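Moson is a lakeside resort town on the southern shore of Lake Unura, known for mild autumns and for a long promenade that joins its old harbor to the beaches at Liltum. Tourism is the main source of income, and most visitors come between late spring and October.

Setting

The town lies on a narrow shelf of land between the lake and a line of wooded hills, which shelter it from north winds. The lake is warm enough for swimming well into the fall. Liltum, once a separate fishing village, was joined to Moson when the shore road was widened. It keeps its own chapel, market square and ferry landing.

History

Visitors first came for the mineral spring above the harbor. A bathhouse was built beside it, followed by the Orlandini, a hotel of 29 rooms that remains the oldest in the town. Early guests stayed for a full season and arrived by boat, as the road over the hills was closed in winter. The bathhouse later fell out of use, and its main hall now holds the town library.

The opening of the rail line changed the pattern of travel. Stays became shorter, boarding houses replaced several of the private villas, and the beaches at Liltum drew more guests than the spring. Camping was allowed on the east shore from the following decade, and the main campground there has 200 pitches.

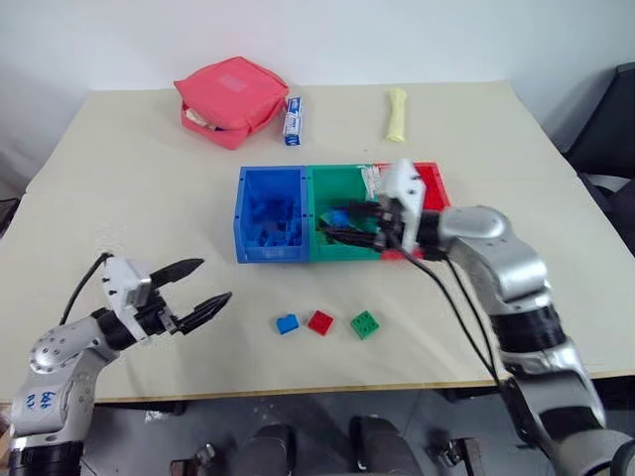
Killian Bouvier has argued that this account gives the railroad too much credit, and that Liltum was already filling up with summer guests brought by the ferry — "the train only found the crowd that the boats had left there." Later guidebooks have tended to give both causes equal weight.

Attractions

The promenade is 9 kilometers long and is closed to cars for its full length. It passes the harbor, the public gardens and a small museum of lake boats. Marked trails lead from the Orlandini to a lookout 600 meters above the shore. The upper part of the path is steep and is not maintained in winter.

A market is held in the square at Liltum, where smoked fish, walnuts and local cheese are sold. The wine festival in October marks the end of the main season, after which many restaurants close until spring.

Transportation

Trains stop at Moson station, a short walk uphill from the harbor. Ferries cross to the north shore throughout the year, with fewer sailings in winter. A revised summer timetable, adding an evening crossing from Liltum, took effect on August 5, 2019. Parking near the beaches is limited, and day visitors are directed to the lot beside the station.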